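# Pornel school garden adds drip irrigation and four raised beds

February 2025

The youth garden at the Pornel Learning Center has finished the second stage of its rebuild, adding 4 raised beds and replacing hand watering with a timed drip system. The beds were filled last week and will be planted in stages through spring.

The garden is run by Flutorance, a nonprofit that teaches growing and cooking to students in grades six through ten. Its first plot, a single in-ground bed along the south fence, opened in August. Enrollment passed the number of students that bed could support within two months, according to program manager Tonantzin Quezada.

"We had a waiting list and one bed," Quezada said. "Groups were sharing rows, and the rows got walked on. The soil compacted and drainage went with it."

The new beds sit on the former overflow parking strip east of the gym. The asphalt was removed and the ground under it tested for lead, arsenic and petroleum residue. All results came back below the state limit for food gardens. Flutorance still chose to build above grade, with a layer of permeable fabric between the native soil and the growing mix, on the advice of soil technician Dirk Oltmanns.

The mix is half screened topsoil, with the remainder split between compost and coarse material for drainage. Oltmanns measured a pH of 6.7 in the finished blend and plans to test again before the first planting and after the first harvest. Nitrogen was on the low side. Students will work in a composted poultry manure two weeks ahead of the leafy crops and leave it out of the beds assigned to carrots and beets.

Water comes from an existing spigot on the gym wall, through a backflow preventer, a filter and a pressure regulator. Each bed has its own shutoff valve, so one can be dried out for seeding or repair while the others keep running. The controller is set for two short cycles before sunrise and can be paused by hand during rain. 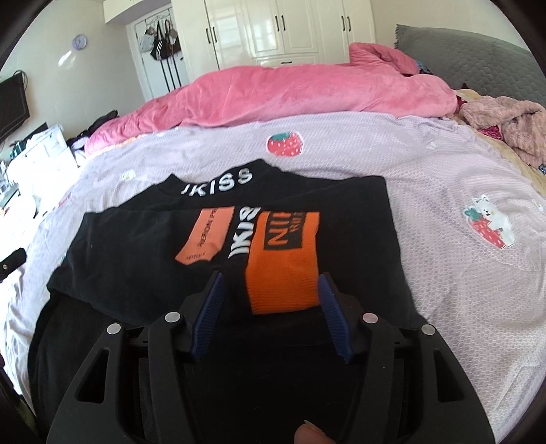

Materials for the second stage cost $1,882. Of that amount, $1,053 went to lumber, fasteners and soil, and the rest to irrigation parts. Labor was donated by parents and by the building trades class at Hollmann High School, which cut and assembled the bed frames off site and delivered them in sections. Class instructor Malte Baumgart said the corners were bolted so that a damaged board can be replaced without emptying the bed.

The planting plan was drawn up by the students over the winter. The first two beds will hold spinach, radishes, peas and lettuce. A third is reserved for tomatoes and peppers, which are being started indoors under lights in the science room. The fourth will be planted with a cover crop of oats and clover for the first season, then turned under. Yields from that bed will be compared the following year with those from the other three.

Records are kept in a shared logbook. At each session, one student writes down soil temperature, the reading on the water meter and any sign of pests. Inna Polishchuk, who teaches seventh-grade science at the center, uses the entries in her unit on graphing. She said the most useful page so far covers a stretch in the fall when the hose was left dribbling overnight and the soil at the low end of the bed stayed waterlogged for six days.

The program now has places for 80 students, divided into weekly groups. Sessions run 90 minutes and include time in the kitchen, where groups prepare what has been picked. Until the first harvest, the kitchen lessons will use produce donated by Troma, a grocery cooperative two blocks from the center.

A third stage is planned but not yet funded. It would add a small tool shed, a wash station with a gravel drain and one bed built at table height for students who use wheelchairs. Dörte Gerlach, the center's facilities director, said the site plan already leaves a paved path wide enough to reach it. The shed will need a permit if its floor area goes over the town's limit for accessory structures, and the drawings are being revised to stay under it.

Families who want to enroll a student for the spring term can pick up a form at the center's front office. There is no fee. Gloves and hand tools are provided, and students should wear closed shoes. Places are filled in the order the forms are received, with students from the fall waiting list placed first.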